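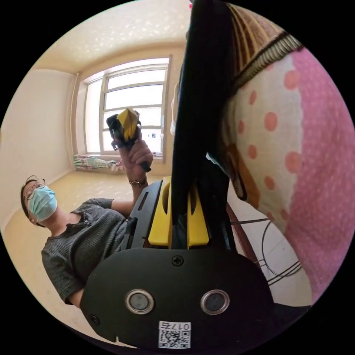 Session with both hand-held grippers, unit 017 nearest. Fabric task, Clalham student automation project.

Clalham Student Robotics – Project Discussion
6 replies

coordinator_clalham
Members of the fabric handling group are asked to review the proposed procedure for the May demonstration and to comment in this thread. The proposal is as follows. Each team records 15 demonstrations of the folding task with the yellow-and-black grippers. A demonstration begins with the jaws open and ends when the cloth has been released. Recordings in which the cloth is dropped are to be kept and marked as failed. Teams consist of 2 operators, who exchange places after every third fold.
Likes: 4

mundora_lead
The Mundora team supports the procedure in general but objects to the exchange of places. Our operators differ considerably in height, and the approach angle to the cloth changes with them. We would prefer that one person complete a full set before the other begins.
Likes: 2

t_bareo
I must disagree with the previous post. The purpose of the project, as stated in the course outline, is to train a policy that tolerates variation. If each set comes from a single operator, we will learn that operator's habits. The Bareo group recorded with one person throughout the winter term, and the arm later failed on any cloth that was approached from the left.
Likes: 7

mundora_lead
That result is noted. However, the Bareo group also changed its table height during the same term, and I do not believe the two effects were separated in the report. We would accept an exchange after eight folds as a compromise.
Likes: 1

Joar Viklund
As the instructor responsible for equipment, I wish to add several points that apply whichever schedule is adopted.

Quilts and other bulky bedding fill much of the lens when they are brought close to the fingers. Operators should grasp at a seam or a border, where the edge can be followed in the recording. A large area of repeated print gives the tracking software very little to distinguish one position from the next, particularly with polka dots.

Bright windows should be kept behind the operator where the room permits. The Lindqvist team lost 3 sets to overexposure last month.

Please also enter the number printed on the sticker of each unit in the log before recording. The left and right units are calibrated separately, and two teams have already submitted files with the sides reversed.
Likes: 9

lindqvist_team
We confirm the figure given above. May we ask whether the lost sets must be repeated in full? Our room is available only until 8 in the evening, and we have not yet begun the pillowcase portion.
Likes: 0

coordinator_clalham
The lost sets need not be repeated, provided that the remaining recordings pass inspection. On the matter of exchanges, the interval of eight folds is adopted for all teams – including those who have already started. The Bareo objection will be recorded in the project notes, and t_bareo is invited to submit the winter files so that the question of table height can be examined. Revised log sheets will be placed in the shared folder.
Likes: 5

12 shares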